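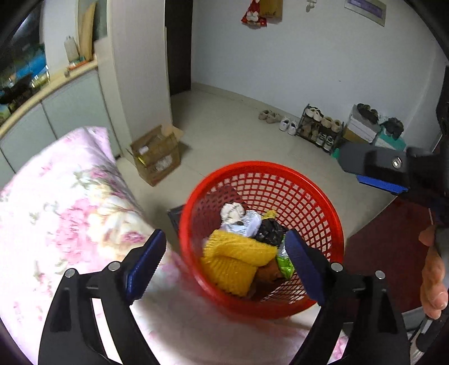 A red plastic basket with a yellow knitted textile and two wrappers and a bag inside.

Lykkegaard to offer Usivell correspondence in single sale

2024-03-16

The auction house Lykkegaard has released the catalog for its sale of the Usivell correspondence, a group of 951 letters and postcards exchanged between members of a family of instrument makers and their customers. The material will be offered in 30 lots. Most of it is handwritten in ink on laid or wove paper, and a smaller part is typed with manuscript corrections.

Cataloging was completed in January by Tymofii Boiko, who heads the manuscripts department. According to the catalog introduction, the letters were grouped by correspondent and then by date. Undated items were placed by postmark where an envelope survives. Where it does not, the lot description says so and gives no year.

Condition is reported lot by lot. Faults mentioned most often are fold separations, light toning at the edges, and rust marks from paper clips. Two lots have old tape repairs on the reverse, with staining that shows through to the written side. No item has been washed, deacidified or relined for the sale. Trimmed sheets are recorded as such, with the loss of text given in full where it can be supplied from a retained carbon copy.

Signatures were compared with documents held by the Pirkura archive. The catalog separates letters signed by the sender from those signed by a secretary — a distinction that earlier listings of the same material did not make. Seven letters previously sold as autograph are now described as secretarial, and their estimates have been lowered to match.

Scans of every page can be viewed on the Gistus bidding platform after registration. Postcards are shown on both sides. Absentee bids must be received by noon on the day before the sale, and telephone lines are limited to lots with a low estimate above the house minimum. Lots are sold unframed and will be shipped flat between boards — rolled shipment is not available for this sale. Condition reports beyond the printed text can be requested in writing from the manuscripts department.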